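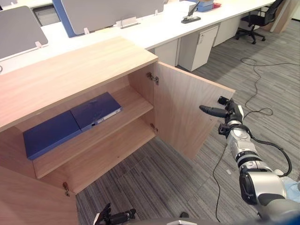 Binders on the shelf, bottom compartment still empty.

Storing binders flat in a low two-door cabinet
Posted by Roxana Enache, Aug 17, 2024

I'm setting up a low cabinet for the office paperwork. It has light wood grain, two doors and one shelf across the middle. The binders are dark blue with a label strip on the spine. Right now they lie flat on the shelf because I have not decided how to arrange them.

I have 13 binders to put away, plus a few box files from the old Lelby account. The shelf is fixed where it is for now. Two questions. Is it bad for binders to lie flat long term? And should the heavy ones go on the shelf or on the floor of the cabinet?

fedlow_files wrote:
Stand them up if they fit. Flat is fine for a week. After a year in a stack the covers bow and the rings stop closing properly. We had to throw out 9 of them after a move for that reason.

Heavy ones go at the bottom. Shelves sag.

paperweight51 wrote:
I disagree about flat storage. What ruins binders is overfilling them and then stacking them deep. Two high, flat, with the spines facing out, is fine. I have had mine that way for years and the rings close.

Standing them up half full is worse in my opinion. The pages hang off the rings and tear at the holes.

fedlow_files wrote:
Pages only hang if the binder is half empty and leaning. Pack the row snugly and they don't lean. Put a bookend in if you don't have enough to fill it.

Roxana Enache wrote:
Thanks, both. Most of mine are nearly full, so I will try standing them. I measured, and there is enough height below the shelf but less above it. That probably settles where they go.

The box files are the other problem. They are rigid and take up more room than I expected, and most of them have nothing on the label.

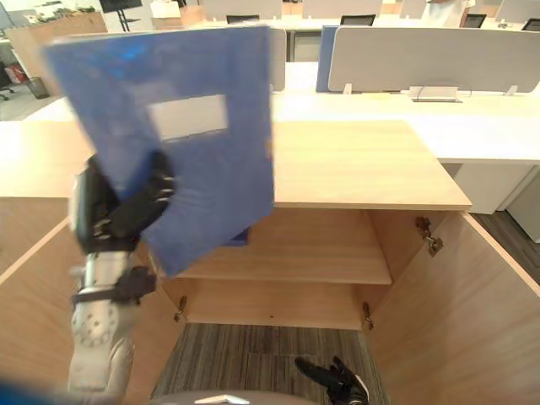 I don't want to label them by client, because clients change names. Andreadis has been three different things in our records already. I was thinking of using years instead, with a printed list of clients taped inside the door.

hk_lowell wrote:
Years work if people look things up by year. In our office they don't. They come in and ask for "the Tengate stuff" and don't know if it was last year or the one before. Put the client name on in pencil and change it when it changes. It takes a minute.

Also, don't tape the list to the door. Tape marks wood veneer and pulls at it when you take it off. Use a card in a plastic sleeve and leave it on the shelf.

Roxana Enache wrote:
I don't know if it is veneer or solid. I'll skip the tape either way.

paperweight51 wrote:
Number them. 1, 2, 3 and so on, with an index sheet in the front of number 1. Then you never relabel anything, you just change the sheet.

hk_lowell wrote:
And when someone borrows number 1, the rest of the office can't find anything.

paperweight51 wrote:
So print two copies.

mostly_desks wrote:
Check the hinges before you load it. If those are concealed hinges like on kitchen cabinets, there are screws for adjusting them. Set the doors with the cabinet where it is going to stay, on the actual floor. Carpet can let it settle a bit after you put the weight in, and then the doors don't meet in the middle. I wait about 16 days and then adjust them again.

fedlow_files wrote:
I've never waited on hinges. Load it, close it, if the doors rub turn the screw.

mostly_desks wrote:
That works too. I just don't like doing it twice, and on carpet I always ended up doing it twice.

Roxana Enache wrote:
It is on carpet, so I will leave the hinges alone until everything is in.

The plan is full binders standing in the bottom, box files on the shelf, client names in pencil, and an index card in a sleeve. If the box files don't all fit, the Lelby ones can go in the back room since they get opened once a year at most.

hk_lowell wrote:
Check how long you have to keep those before you give them space anywhere. We kept a whole cabinet of stuff that could have been shredded.

Roxana Enache wrote:
Good point. I'll ask our accountant this week, before I do the labels.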